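# Confidence and supply

*From the Uvetura open encyclopedia of politics. Entries are signed and written in the contributor's own voice. This one is by Wilfredo Dizon.*

**Confidence and supply** is a deal in which a small party (or a handful of independents) agrees to keep a minority government alive without joining it. The small party votes with the government on two kinds of business: motions of confidence, which decide whether the government stays in office, and supply, which is the old parliamentary word for money. On everything else it can vote however it likes. I've been reading these agreements for years and I still find them oddly gripping, so forgive me if I run on a bit!

## Where the name comes from

"Supply" goes back to the English parliament, where the crown had to ask the Commons for funds and the Commons got into the habit of asking for something in return. "Confidence" came later, as the idea settled in that a cabinet needs the support of the elected house to govern. A government that loses a budget vote is usually treated as having lost confidence too – in some countries that's written down, and in others it's just understood – so the two got bundled together.

## How it differs from a coalition

In a full coalition the partners share out the cabinet seats and are normally bound by collective responsibility, so a minister from the junior party has to defend the whole program in public. Under confidence and supply the junior party typically gets no ministers at all. What it gets is policy: a promised bill, a hospital wing, a review of the voting system, extra money for a region.

There are mixed versions. New Zealand has had support parties whose leaders were ministers outside cabinet, speaking for the government on their own portfolios and criticizing it on the rest. I think that's a fascinating halfway house, though I know people who call it cheating. 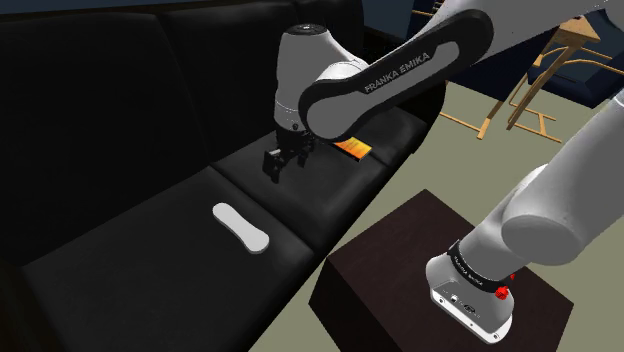
The other big difference is length. Coalition agreements can be as long as a novel. Support agreements are often just a few pages, and the wording that really matters tends to hide in one or two clauses about consultation. Does the government have to show the partner its budget before it's published, or just "keep it informed"? I always flip to that part first.

## A worked case: the Pundau council

Most of the writing on this subject is about national parliaments, but local councils do it too, and my own favorite is Pundau, where I covered the council for a while. The council has 51 seats. After the last election Montserrat Robles's group came out four seats short of a majority, and the Zoubi List, a local party named for the river district where it started, held just enough to close the gap.

Talks went on through most of September. Nobody wanted a coalition, least of all the Zoubi people, who had campaigned against both large groups. What they signed in the end was a short agreement with 37 numbered points, and I can tell you that a good half of them were about buses. The List promised to support the annual budget and to vote against any motion to remove the council leader. In exchange it got evening service on two routes, a public register of land sales, and a look at the draft budget before it went to committee.

It nearly came apart over the Burnance site, a stretch of old dockland the leadership wanted to sell. The sale wasn't a budget item, so the List was free to oppose it, and it did. A petition against the sale picked up 2275 signatures. The leadership then tried to fold the sale income into the budget itself, which would have turned a free vote into a supply vote. That's a classic move, and I've seen versions of it in several places. The session started on a Thursday evening and ran past midnight, and the income line was pulled before anybody had to find out what the agreement meant. 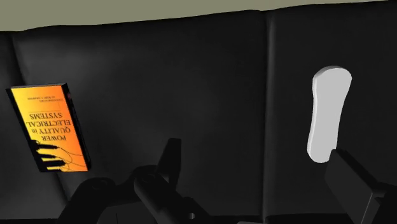
Liên Hứa, commenting on an earlier draft of this entry, thought I'd been too easy on the List: it had seen the draft budget under its own agreement, she wrote, and could have objected to the income line weeks before the session. The early look was the most valuable thing it had won, in her view, and it went unused. I've left my account as it was, but she has a point and I'd like readers to have it.

## What happens when one ends

Usually less than you'd expect. If the small party walks away, the government doesn't fall on the spot. It just has to find its votes one bill at a time, and it can limp along like that for quite a while if the opposition isn't keen on an election either. The real test comes at the next budget or confidence motion.

Some agreements set out a notice period or a dispute step (a meeting between leaders, say). Courts generally stay out of it. These are political promises, and the penalty for breaking one is paid at the ballot box, or in how hard it is to get anyone to sign the next one.

## See also

- Minority government
- Motion of no confidence
- Caretaker convention
- Hung council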